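Thread on the Pollevton home-task service, now that our trial order is finished. May 2025. I paid the normal rate and they did not see this first.

What they sell: you write a task list, they send an operator to a real home with a pair of hand-held grippers, and you get back recordings you can train on. You don't buy hardware. You order by the session, minimum 10.

We ordered 16 sessions, all bedroom tidying. Small objects, low furniture, two hands. Our own lab footage is all flat desks at one height and our policy falls apart on anything else.

The order form is decent. You pick the room type, the object sizes and whether you want one gripper or two. There's a free text box for the odd stuff. I wrote "thin plastic items, picked from a nightstand, waste bin nearby" and that got through to the operator as written.

Thin plastic is what I cared about most. A clip has hardly any flat area to squeeze and the grip angle matters a lot. View from one of the gripper cameras, yellow clip upright between the pads:
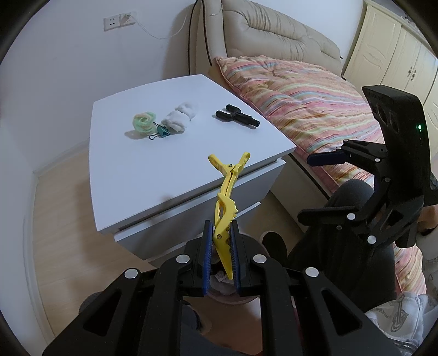

Soon-im Pyo: Did you get both grippers on the same clock? We tried the Allberg package in November and had to line up left and right by hand.

Same clock, yes. I checked by stepping through moments where one gripper is in view of the other. Left and right matched in every session I opened. I haven't opened all of them.

Delivery: 18 days from order to download. The page says "two weeks" so they missed it. They did email before the deadline, which I'll give them.

Labels are the weak part. Each session comes with a text line per step, and the wording changes from one operator to the next. The same object gets two or three names. Plan on a cleanup pass before you train on language. Domínguez on our side wrote a script for it and still had to fix the rest by eye.

Also, the dark curved borders in the corners come with the video. There's no cropped version on offer. Fine for us — we mask them anyway — but check your loader.

One more from the same room. I like having the second gripper visible this much, because you can check what each hand is doing without guessing from pose data. 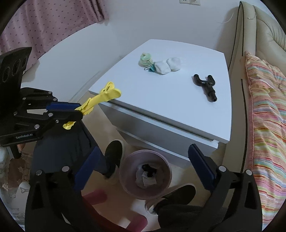
Yellow clip in the left gripper, next to the nightstand.

Price: $50 a session for two grippers. Durkero quoted us less, but only for one gripper and only in their own mock apartment. I'd take the real home.

Would I order again? Yes for the video and the sync. For the labels I'd ask to send my own word list first. Support says they'll accept one as a spreadsheet. I'm putting in a kitchen order next and will add to this thread when it comes back.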